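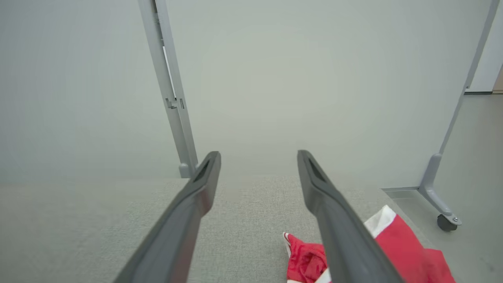
Rafia Sial
Shop owner, prints + cards + the odd tea towel

FAQ (updated November 9, 2025)

Same questions keep landing in my inbox so, quick answers. Typing this between orders, sorry for typos!

Do you do custom colors?
Yes! Most prints, yes. Send me a paint chip name or a photo of your couch, whatever you've got. Not the gold foil ones, those come from the printer as is.

How much extra is custom?
$11 on top of the listing price. Covers two rounds of changes. Third round, we talk.

What sizes?
Small, medium, and the big one. Big one is 22 inches wide and ships in a tube. Frames not included. I used to sell frames. Never again, so much broken glass.

What frames do you like then?
The Loureiro ones in pale oak. A bit pricey but so so pretty. If you're on a budget the Prostia clip frames look great in a hallway, just get somebody to hold the other end.

Is there a discount?
Sign up for the newsletter, code's in the welcome email. Also if you buy three or more prints just message me before you pay and I'll make you a custom listing. Can't do it after, the shop site won't let me.

When will it ship?
Up to 11 days for custom. In stock stuff goes out much faster, usually next morning if I've had my coffee.

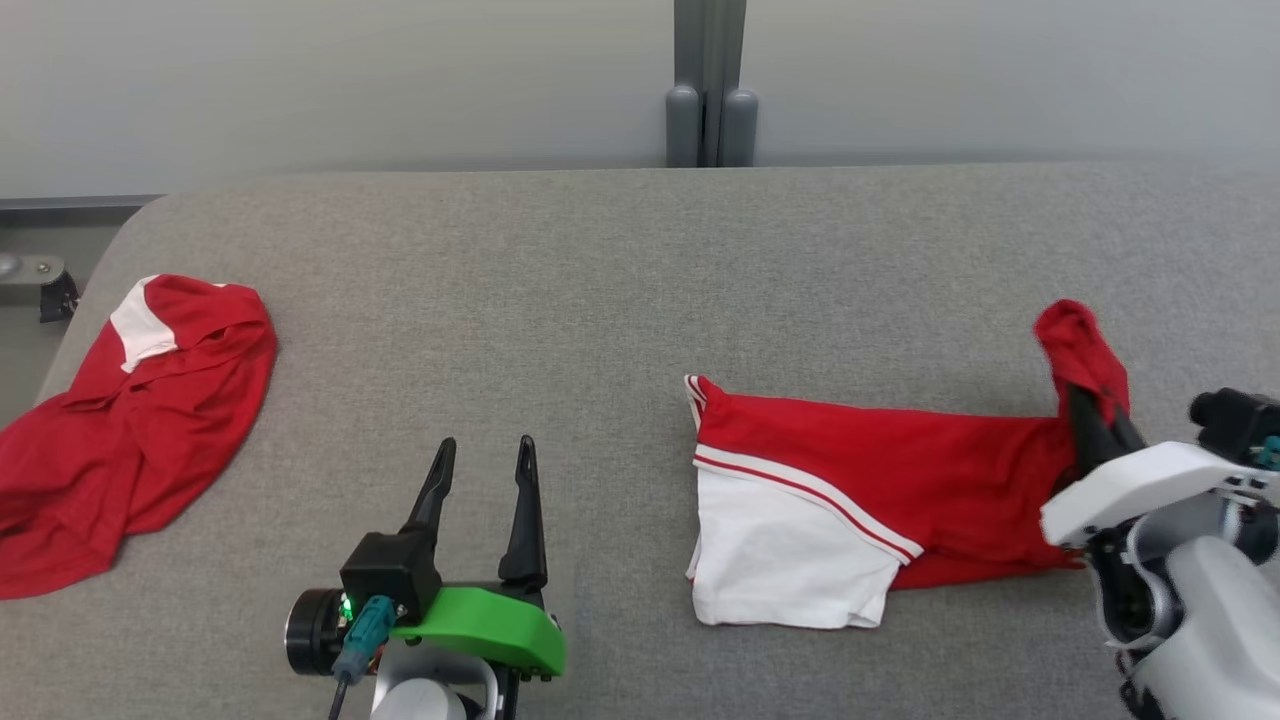

Gray and red, November

Do you ship overseas?
Canada and the UK right now. Anywhere else, email first and I'll get you a price. Customs fees are on you, I can't guess them, please dont ask me to mark it as a gift.

My tube showed up squashed!!
Ugh. Send a photo of the tube AND the print within a week. I'll reprint it. No need to mail the old one back.

Can I return it?
In stock, unused, yes. Custom, no.

Who draws the botanical set?
Sadia Butt! The ferns are hers, the lemons too. She has a new set comming in May and I have seen the sketches and I want every one of them in my kitchen.

Is the Ernora calendar coming back?
Sold out, all 300. Not reprinting this one. Next year's will be bigger, with room to actually write in the squares (you asked, a lot).

Do you do wholesale?
Small shops, yes. Minimum is 34 cards, mix and match designs. Put "wholesale" in the subject line or I will miss it.

Can I use your print on my blog?
Sure, link back to the shop please. Not for anything you're selling.

Something else? Use the contact form, not Instagram messages, they vanish on me.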